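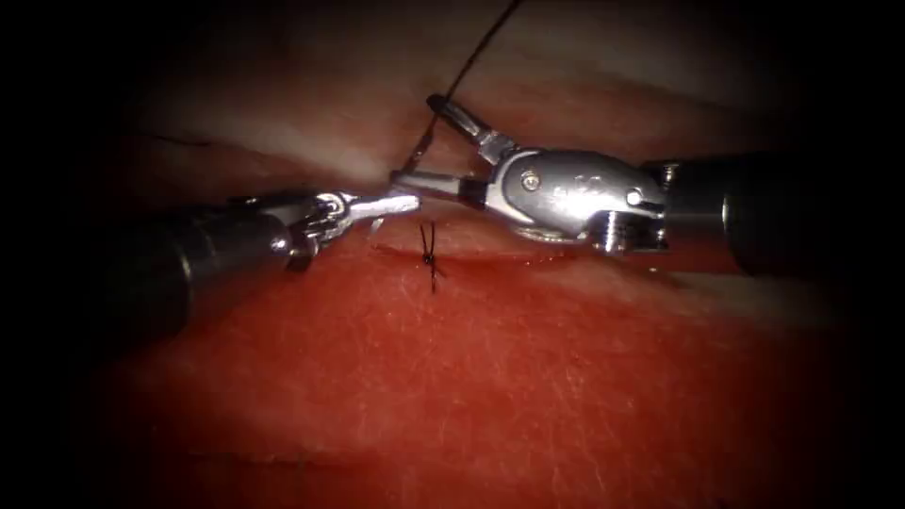 Amancay Montecinos looks after the surgical robot in the training lab at Lolomora, and most of her working day is spent on parts smaller than a fingernail. She is the lab's equipment technician and has had the job since the lab opened. The machine has two instrument arms set up for suturing practice. At the end of each dark shaft is a polished silver wrist, and past the wrist are the jaws that hold the thread. Those last few inches are where she finds nearly all of her faults.

"The big arms hardly ever give me trouble," Montecinos says. "They have good motors and good brakes. What wears is the wrist. You have thin cables running over small pulleys, and every time somebody ties a knot those cables get pulled one way and then the other."

The lab keeps 19 instruments in rotation. Each has a paper card in a box by the sink, and each use gets a line on the card. When a card reaches 30 lines the instrument goes to the bench for a full check, whether or not anyone has complained about it. Montecinos set that number herself after going through the old cards.

A check takes her most of an hour. She flushes the shaft, brushes the wrist under a magnifier and turns each input disk by hand to feel for drag. Then she closes the jaws on a piece of suture thread and pulls.

"If the thread slides, I look at the grip surface first," she says. "A lot of the time it's just dirt in the grooves. If it's clean and it still slides, I look at the cable tension. If the two jaw tips don't meet, somebody probably grabbed the other instrument with it. They'll say they didn't."

Setup before a class starts at the base. She locks the cart wheels, powers up with no instruments mounted and lets the arms run through their homing routine. Only then do the instruments go on, left one first. She sets the pivot point of each arm at the port in the training box and checks it by swinging the shaft through its range while watching for sideways push on the port.

"People skip the pivot check when they're in a hurry," Montecinos says. "Then the shaft drags on the port all afternoon, the surgeon feels it as a sticky wrist, and I get a perfectly good instrument back with a note on it."

Magdolna Vass, who teaches the suturing course, writes many of those notes. She says she has learned to put more in them. "I used to write 'bad left.' Amancay sent it back and asked me bad how. Now I write whether it's opening, closing or rotating, and what I was doing when I noticed."

The longest repair this year was in June, when the right arm began to drift downward by a hair whenever it was left still. Montecinos swapped instruments and the drift stayed, so she knew it was in the arm. She took the cover off the carriage and found a connector that had backed partway out of its socket. Reseating it took a minute. Finding it took two days, and she ran 73 test moves afterward before she let a class use the arm.

She keeps a short list of spares: sterile adapters, two drive belts, a set of fuses and a carriage connector, the last one added after June. Anything larger is ordered through Urnance, the lab's service contractor, and she would like the deliveries to be faster.

Asked what she would change about the machine, she took a while to answer. "I'd like to be able to see the cables without taking the housing off," she says. "Right now I'm going by feel until I open it up. Feel is pretty good after this many years, but I'd still rather look."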